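Wistgate Household Advice Service
Care of printed T-shirts and padded items

Printed garments should be turned inside out before washing, and metal chains removed. Residents are advised to select a cool programme and to avoid fabric softener, which can dull lettering.
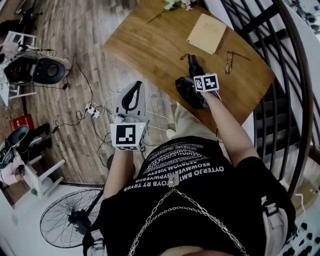
How should a printed T-shirt be ironed?
Iron it inside out on a low setting, keeping the plate off the print.

Padded items should be washed separately and dried flat, turned every 3 hours.
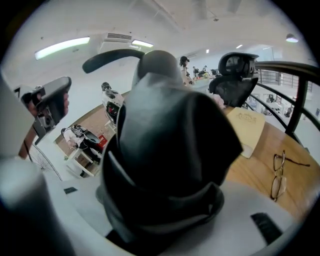
Filling that has gathered in lumps may be eased apart by hand once the item is dry. Leaflet 78 covers stain removal.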